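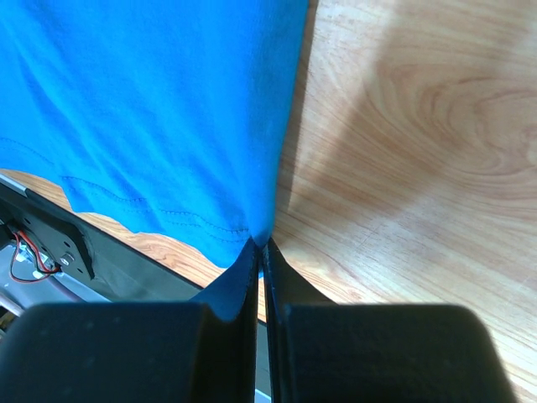
Blue fabric with a knit-like texture held at the hem between the tapered fingers, seen from the wrist camera.

Clillivby compares two finger sets for cloth handling

Clillivby has completed the first stage of a bench comparison of gripper fingers for picking up single pieces of cloth. The work was carried out on one table-mounted arm, with the same controller and the same wrist camera used throughout. A second stage, using a different controller, starts in July.

Two finger sets were tested. The first, supplied by Voluter, has rigid tapered tips that meet at a narrow contact point. The second, from Cloutier, has wider pads with a soft facing. Both fit the same mount and were driven with the same closing speed. Grip force was set once for each set at the start of the session and left alone after that.

Each set made 41 attempts on plain knitted fabric laid on the table by hand. An attempt counted as a success if the cloth was lifted clear of the surface and was still held after a short pause. The tapered tips succeeded 35 times. The padded fingers succeeded 22 times.

Most of the difference came from attempts at the hem. The tapered tips can reach a folded edge without pushing the rest of the cloth away, and stitching gives them something firm to close on. The wider pads tended to slide over the hem and press it flat, after which they closed on nothing. Where the cloth had already formed a raised wrinkle well away from the edge, the two sets performed almost equally.

The padded fingers did better in one respect. Once they had hold of the fabric, they dropped it less often during the lift. The tapered tips grip a small area, and a few of their failures were slips in the first moments of upward travel. Raising the grip force reduced the slips in a separate check, but left a visible crease in the thinner of the two fabrics used.

"The tapered set is the better choice for corners and hems at this force," said Ginette Tanguy, who ran the comparison. "I would not yet say the same for flat cloth with no fold to aim at. We have too few attempts of that type to separate the two."

Target points were chosen from the wrist camera view using Stekia, the team's own selection software. The camera sits behind the fingers and keeps both tips in view during the approach. Tanguy said this was useful in the last part of the movement, when the overhead camera is blocked by the arm. Its drawback is that the fingers cover much of the lower part of the view, so a hem lying close to the tips can be partly hidden just before they close.

Shadows were a second source of error. In nearly 14 per cent of all attempts the software placed the target on the dark line beside a fold and missed the fold itself. The operator corrected these points before the arm moved, so they do not appear in the success figures. A diffuse lamp has since been fitted over the table, and the affected layouts will be repeated with it switched on and off.

Finger wear was not measured. The tips were wiped between fabrics and inspected at the end of each run, and neither set was replaced. The mounting screws on the padded set were retightened once.

The second stage will keep both finger sets and the two fabrics from the first stage, and will add a heavier woven cloth. The new controller allows grip force to be changed during the lift, which the present one does not. The team plans to start with a light closing force at the hem and increase it once the cloth has left the table. Arm speed will stay the same so that results from the two stages can be set side by side.

The force settings, attempt log and mounting drawings from the first stage are available on request from the Clillivby test bench. Requests received by noon on Monday will be answered the same week.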